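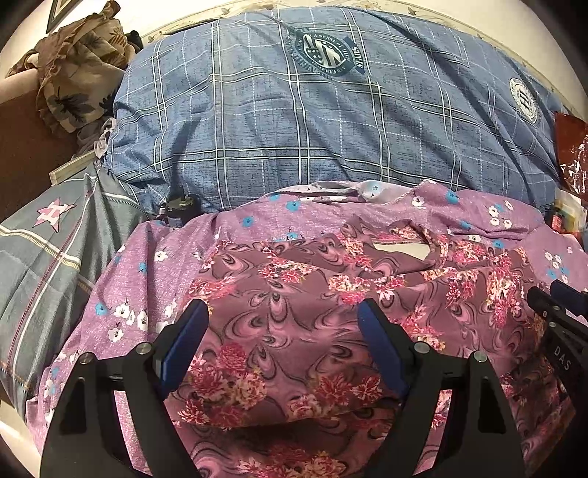
Let the Bed Stay Unmade

My grandmother made her bed before she made coffee. I was raised to do the same, and for most of my adult life I did. I stopped two years ago in November and I don't plan to start again.

The usual case for making the bed is that it sets up the day. You finish one small job and the rest follow. I never found this to be true. I finished one small job and then I was late for the bus to Birkum.

My neighbor Kerstin Hellström disagrees with me. She says a made bed is a courtesy to whoever walks past the door. I see her point if you have guests. I live in a small apartment and the bedroom door closes.

There is also the matter of air. Bedding holds warmth from the night, and pulling a heavy cover tight over it first thing keeps that warmth in. I would sooner leave the blankets where they land until evening, then shake them out and get in.

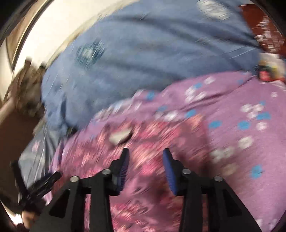
What a bed is for

Shops sell us beds as furniture to look at. The last catalog I got from Brivamo showed one with 11 pillows on it. Someone has to take those off every night and put them back every morning. I own two pillows and sleep on both.

I'm not against neatness. I wash the sheets every week and I keep the floor clear. Those jobs do something for me. Smoothing a quilt so that I can wrinkle it again at 11 p.m. does not.

If making the bed calms you, make it. Just stop telling children that it builds character. My niece is a kind, hardworking girl, and her blankets are in a heap every day of the year. Her mother has asked her to fix them 100 times. I think she could stop asking.

Sofia Stergiou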